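Read the whole Enthorpe tribunal judgment last night. All 1,523 paragraphs of it. A few grumbles, in no particular order.

The papers say the former Plevton militia commander was "convicted of everything". He wasn't. Two counts were thrown out, and the one about the Jitis road convoy only stuck as failure to punish. Big difference if you were on that convoy.

The summary read out in court says 300 people were held at the brickworks. Go to the annex and the figure is "at least" that, from one camp register with 7 pages missing. Why does the "at least" vanish every time a judge gets near a microphone?
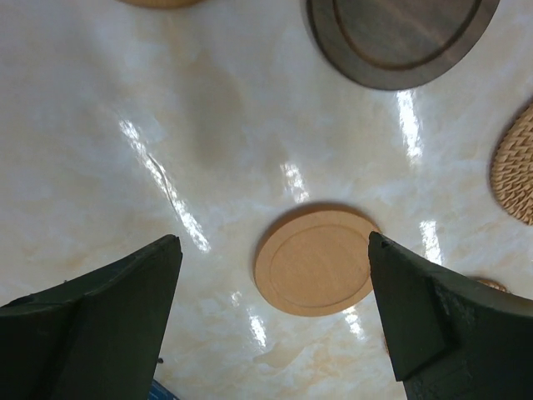 Then the sentence. 35 years, and everyone's calling it historic. He's already served a chunk on remand, and early release normally gets looked at after two thirds. Do the sums before you put the bunting up.

Also not convinced by the ministry's "full cooperation" line. The judges asked for the Chauke barracks logs three times. They got photocopies of half of them, in September, after the last witness had gone home.

And the appeal. His lawyers say they've got new evidence. They said that before the trial and before the closing speeches too. I'll believe it when there's a filing with a stamp on it.

Someone asked for the bit on command responsibility. Start at the section on the radio orders and skip the first dozen pages, they're all procedure.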